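Front-Loader Doors and Loading Effort in a Shared Laundry Room
Project report, Kirsty Aitken and Leobardo Zepeda

1. Background

The Clalthorpe residence laundry serves 194 students. Complaints logged in December dealt mostly with two points: doors left not fully latched, and small items left behind in the drum. We looked at the door and the opening as possible causes of both.

2. Machines

The room uses large front-loaders with a dark metallic finish and a round door set in a wide polished chrome ring. The window glass is tinted dark. On the machine used for the door checks, a white label at the upper left of the front carries the characters 智慧烘 and the numeral 1.

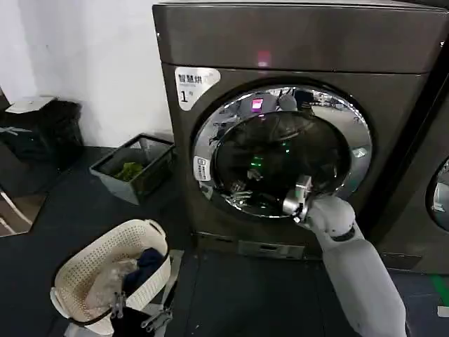
Door effort was checked with a spring scale at seven points on the ring. The lowest readings came from the side opposite the hinge, as expected. Pulling near the hinge side raised the effort sharply, and users who did so tended to let go before the latch engaged.

3. Drum visibility

Kirsty placed 13 socks in the drum, one per trial, and asked residents to empty the machine as they normally would. Dark socks were missed more often than light ones. The back wall and the lower inner rim were the usual places - both are hard to see from standing height.

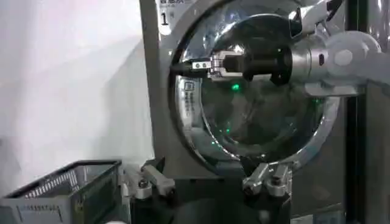 Trials were repeated with the room lights at full level. Results improved for light fabric only. We did not test a lamp inside the drum.

4. Limits

The budget was 200 dollars, so only one spring scale was bought. Readings by the two authors were not cross-checked. Raw tables are in Appendix B.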